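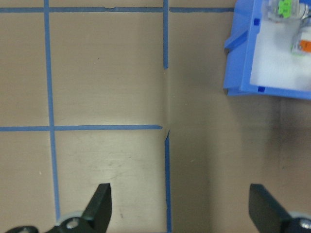
Speaker notes: What the bench arm changed at Padstead

Slide 1. Start with the tape

Don't introduce myself for long. Say the name, say Flindemside, say I was asked to look at the packing room and write down what I found.

Then straight to the blue tape on the bench. A grid, laid by hand, with a blue bin up in the corner. Ask the room who they think put it down. Most will say the engineers. It was Blažena Hubáček, on the early shift, after she got tired of guessing where the arm wanted things. The tape is not in the Vavotano quote, and neither is her time.

Point out that the middle of the grid has a gap in it. Leave that hanging, come back on slide 4.

Slide 2. What was promised

Read the line from the proposal slowly: "frees staff from repetitive placing". Pause.

Before the arm, placing was one part of a job that also had checking, labelling, a bit of walking and a fair amount of talking. The arm took some of the placing. The rest of the job was cut up and shared out, and what came back to the bench was mostly loading for the arm and clearing up after it. I would call that repetitive as well.

Be fair here. Two people told me their wrists feel better. I believe them. Say so before someone from Vondráček says it for me.

Slide 3. The numbers (keep this short)

143 stoppages logged between go-live and the end of December. 109 of them were put right by whoever was standing nearest, and took around 12 minutes each when you include finding the person with the login. None of those minutes appear as labour. They appear as "uptime recovery", a phrase I had to ask about twice.

If asked what the other stoppages were: engineer visits. Don't get drawn into the contract. Lawal Bako is in the room and can answer that if he wants to.

Slide 4. Who knows the bench

Back to the gap. Libor Hudec's view is that the lines should be full lines, and he may be right. But ask who decides. At Padstead there was no sheet for it, no name against it, no slot in the shift. When a strip curls up, somebody presses it down or peels it off, and the next shift finds out.

My point: people on the floor are now looking after a machine's workplace as well as their own, at the same grade. Lungile Tshabalala put it better than I can – "I used to be a packer. Now I'm a packer and a furniture arranger for a robot." Get the laugh, then say her pay band. It hasn't moved.

Slide 5. The training question

25 staff were down for training. It was a morning of slides and a turn with the stop button. Useful, the stop button. Nothing on what to do when the arm carries on quite happily and is wrong, and that was what everyone wanted to ask me about.

Anouk Van Rooij will probably object that a second session is planned. Fine. Ask for the date.

Slide 6. What I'd ask for before the next one

Skip if running late, go to questions.

– Write the bench work into somebody's job, with hours.
– Count the small fixes as work.
– Let the shift see the stoppage log. At present they fill it in and never get it back.
– Agree what would make you switch the arm off for good. I have asked for this at four sites and had one answer, and that was a shrug.

I'm not against the arm. I'd like to see it earn the sentence on slide 2. Water, then questions.

Talk given at Flindemside, Jul 14, 2023. Notes may be copied for staff use.
Contact the Flindemside events desk | © Flindemside 2023 | Back to top
We use cookies to see which pages are read. Accept / Manage settings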